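Samow lab reports better drawer tidying with "ask the drawer first" method

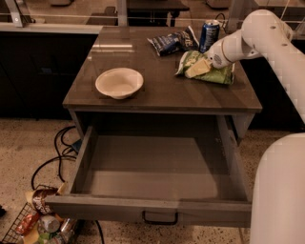

The robotics group at Samow has published a result on a household task that looks easy and is still difficult for machines: to clear a table and put the things into a drawer. According to the group's report, released in June, a robot trained with the new method finished the whole task much more often than the same robot trained in the usual way. The method is named Kania.

In most earlier work, the robot learns the task as one long chain of movements. A person guides the arm many times, the movements are recorded, and a program learns to copy them. This works well when each object is standing alone. It works less well when one object lies on another, or when the object is soft and changes its shape as soon as the fingers close. A bag of snacks is a good example. A small error at the beginning of the chain also becomes larger later, and the arm may arrive at the drawer with the object held at a wrong angle.

Kania divides the learning in a different way. Before the arm takes anything, the program looks at the open drawer and chooses a place where the object could lie. Only after this it chooses how to grasp the object. The report calls this order "place before pick". If no grasp fits the chosen place, the program selects another place and tries again. All of this is calculated before the arm starts to go down, and it takes less than one second on the computer used in the lab.

The group collected 3,908 guided movements for training. The objects were ordinary goods from a shop, among them cans, bags of snacks, bowls and small blocks of food. The table, the drawer and the arm stayed the same during the whole work, but the objects were put in new positions before every recording. In part of the recordings the objects were stacked on purpose, so that the robot had to learn to take the upper one first.

For the final test the robot received 200 table layouts which it had not seen in training. A trial was counted as a success only if every object of the task was inside the drawer and the drawer could be closed by hand without pressing. Under this rule, Kania failed in 17 trials. The report gives no single reason for the failures, but it says that most of them happened with soft bags. In several trials the bag stood up after the fingers opened and stayed higher than the front of the drawer.

The comparison program, Peixoto, was trained on the same recordings and learned the task as one chain. It was nearly as good with single cans, but it fell behind clearly when the objects were stacked. It often pushed the upper object off the lower one while coming down from the side. Kania more often came from straight above, although it was never told to do so. The authors think this is a result of planning the place first, as the space in a drawer is easier to reach from above.

The group also tested how much training material is needed. With 20 recordings for each type of object, the new method reached almost the same level as with the full set. For small laboratories this may be the most useful part of the report, as guiding an arm by hand is slow work and people get tired of it quickly.

Some limits remain. The robot does not open the drawer by itself in these tests. It also does not know which things belong in a drawer and which do not, and it must be told which objects to put away. Glass and open drinks were not used.

The next tests are planned together with Prinenix, which will provide a second arm of another type. The aim is to learn if the same recordings can be used without new training. The group says that the program and the recordings will be available to other researchers after these tests are finished.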